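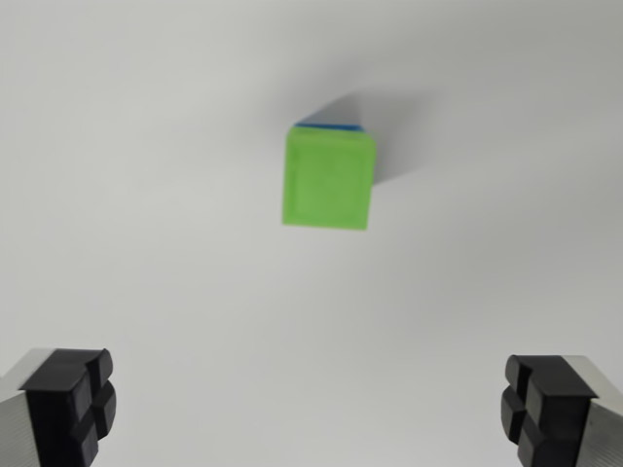 Green cube with a strip of blue along the top edge.

Color consistency in molded parts

The Kekham plant has finished its June review of pigment drift. Over a run of 3,933 parts, Grollach measured shade at the start, middle and end of each batch. Most of the drift came in the first 200 parts after a color change – greens were worst, blues held steady.
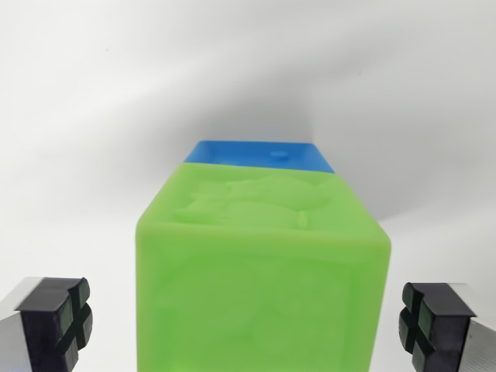
Green block, blue section at the far end.

Purge time between colors goes from 2 minutes to 6. Cledetti masterbatch stays in use for blue. Green orders move to the Khổng supply once the present stock is used up. Shade cards should be read under the daylight lamp only, and old cards returned to the lab.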